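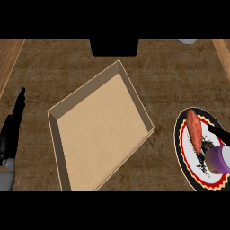 Is "posh" really short for "port out, starboard home"?

My uncle's trivia calendar says "posh" comes from ship tickets to India. Rich passengers supposedly paid for the shady side both ways, port going out and starboard coming home, and had P.O.S.H. stamped on the ticket. It sounds too neat to me. Does anybody have evidence for it, or is this one of those stories people repeat because they like it?

Posted by Welano, December 23, 2024

Jiteck
You're right to doubt it. No ticket with those letters on it has ever turned up, and you'd expect a few in attics and museums if they had been handed out for years. The word was in print in the 1910s meaning smart or stylish, and the ship story only shows up in writing a good while later. Be suspicious of any old word explained by initials. Making words out of initials was rare before the twentieth century, and the same kind of tale gets told about "golf" and "tip," both wrong.

As for where it does come from, dictionaries mostly say "origin unknown" or "uncertain." There was older slang "posh" for a small coin or money, possibly from a Romani word for half, and another "posh" meaning a dandy. Either could be the source. I haven't seen anything that connects them to the modern sense firmly enough for my taste.

Brikodano
I always heard the ship one and my grandmother swore by it. Makes sense if you think about the sun.

Jiteck
It makes sense, sure, but that doesn't get you a ticket. Some cabins probably were cooler than others. You'd still need somebody at the time writing the letters down, and I looked through 2 etymological dictionaries last August without finding a case.

Welano
Thanks. I'll go with "unknown" and tell my uncle, who won't believe it. Does anyone know which year the dandy sense was first recorded?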